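3. Le plan de travail comme lieu de dépôt

J'en viens à la partie de l'enquête que j'ai préférée, et je ne m'en cache pas : les plans de travail. Quand j'ai commencé à fréquenter les cuisines du quartier de Prava, en août, je pensais parler surtout de cuisson, de recettes, de gestes appris auprès d'une mère ou d'une tante. Au bout de quelques visites, mes carnets étaient pleins d'autre chose - des bocaux, des torchons, des couvercles, une cuillère en bois dont on me racontait la vie entière pendant que l'eau chauffait !

Brândușa Oprea, avec qui j'ai relu tous les carnets, propose de distinguer trois bandes sur un plan de travail : le fond, contre le mur, où l'on range sans ranger ; les côtés, que prennent les appareils ; et le milieu, que l'on défend. J'ai d'abord trouvé ce découpage un peu scolaire (je le lui ai dit, elle ne m'a pas parlé de l'après-midi), puis je m'en suis servie partout. Le fond est la bande la plus bavarde. On y trouve côte à côte ce qui sert tous les matins et ce qui attend depuis longtemps qu'on lui trouve un placard. Dans la cuisine que nous appelons Hodoroagă, du nom de la rue, une tasse blanche à anse bleu-vert foncé voisine avec un verre gris sombre, puis viennent une boîte à couvercle de bois clair et un bocal de verre. La planche à découper, elle, tient le milieu, et le torchon rayé est plié sur le four.
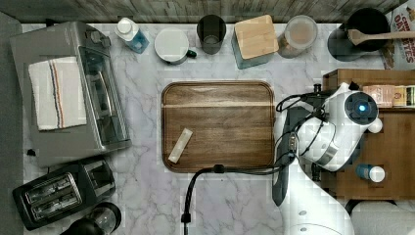

Pourquoi les boîtes à couvercle restent-elles dehors alors que les placards ont encore de la place ?

Parce que leur contenu sert souvent, et parce qu'on les a choisies pour être vues. Dans les entretiens, le mot qui revient est « sous la main ». Une boîte que l'on ouvre chaque matin finit par avoir son adresse sur le plan de travail, et la remettre au placard demanderait un geste de plus à tout le monde. Les sachets et les paquets entamés, eux, sont rentrés bien plus volontiers : on les trouve laids, et ils tombent.

Je reviens aux côtés. Le four posé et le grille-pain mangent beaucoup de surface, et leurs propriétaires le savent très bien. Plusieurs s'en plaignent, mais personne parmi mes interlocuteurs n'envisage de s'en séparer. En échange, le dessus du four devient une étagère de fortune : torchon, courrier, gants. On retire le tout avant d'allumer, en principe. J'ai noté cette précision chaque fois qu'on me la donnait, et on me la donnait avec un certain empressement.

Reste une catégorie qui m'a longtemps embarrassée, celle des objets qui n'ont aucun rapport avec la cuisine. Dans la grille de codage de Bravero, que nous avions reprise telle quelle, ils tombaient dans « divers », avec les élastiques et les piles usées. Or ils méritent mieux. Sur les 2292 mentions d'objets relevées dans les carnets, plus de 1000 concernent la seule bande du fond, et c'est en les reprenant une par une que j'ai compris à quel point la quincaillerie s'invite chez les gens : vis, équerres, raccords de tuyauterie, pieds de meuble. Nous avons donc ajouté un code à part, que Brândușa a baptisé Ravon pour une raison qu'elle refuse toujours de m'expliquer.

La tuyauterie noire est un bon cas. Avec un tube, un té, un mamelon et une bride, on monte aussi bien un porte-rouleau qu'un pied d'étagère ou un support de lampe, et l'assemblage circule dans l'appartement avant de trouver sa fonction. Ce qui m'intéresse, c'est le vocabulaire. Un raccord rangé au garage reste un raccord ; à la cuisine, il devient « le truc en fonte » ou « la chose de l'étagère », et on l'astique ! Sa surface sombre et lustrée y est pour beaucoup, avec le ton cuivré qui borde la bride et que l'on peut assortir à une casserole.

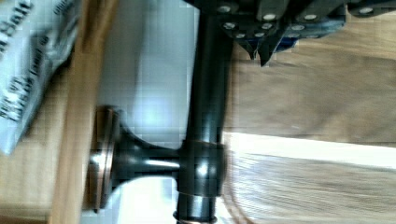
Figure 2. Tube noir brillant avec té et bride à bord cuivré, cuisine Hodoroagă.

Faut-il compter ces pièces parmi les objets de cuisine ? J'ai penché pour le oui, Brândușa pour le non, et notre désaccord a duré jusqu'à la relecture. Nous avons gardé les deux calculs. Dans le premier, la quincaillerie compte comme équipement ; dans le second, elle est mise de côté avec les objets de passage. La répartition entre les trois bandes bouge peu de l'un à l'autre, sauf dans 7 cuisines, toutes petites, où le fond sert aussi d'établi. J'y reviens dans la section suivante, à propos des tiroirs.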